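Ticket 553, Kudel packing room
Opened by: Behrouz Bagheri
Status: solved, leaving open until Sunday

Arm kept stopping on drawer pulls with a grip fault, 13 stops in one shift. Wrist cable reseated, no change.

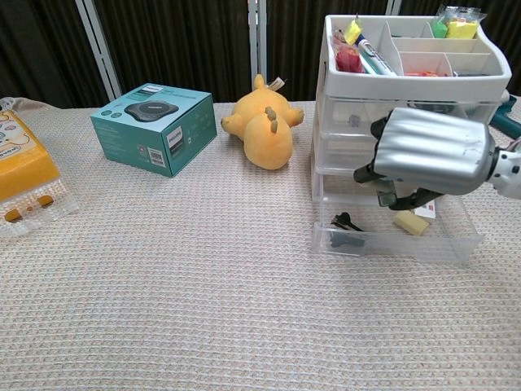 Noémi and I lowered the pull speed to 40 and the stops went away, which is fantastic! She used to open drawers all morning and now she gets to plan the layouts instead. Her latest has the plush lying face down between the Philips box and the organizer, and the fingers curl over the front edge of the bottom drawer nicely. Please copy the setting to the Dullthorpe arm too.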